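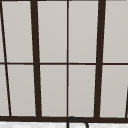 Water pressure in the upper part of Plasmont should be back to normal by June, according to Lærke Eyvindsson, though the supply will be shut off twice before then. The work replaces a cast-iron main under Espinoza Street that serves 213 households.

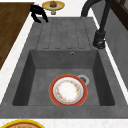
The new pipe is larger and will be fed from the Walance reservoir – the old pumping station stays on standby. Each shutoff starts at 22:00 and lasts until the morning.

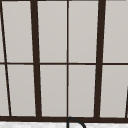

Before and after a shutoff

Close the stop valve and switch off any water heater that refills automatically. Afterward, run the cold kitchen tap until the water is clear.
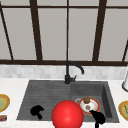 Mogens Thoroddsen asked whether Cellow Lane would be included. It is on a separate main and is not affected.

Print this item | E-mail this item

Recent items
Walance reservoir level, monthly
Meter reading dates
Espinoza Street parking during works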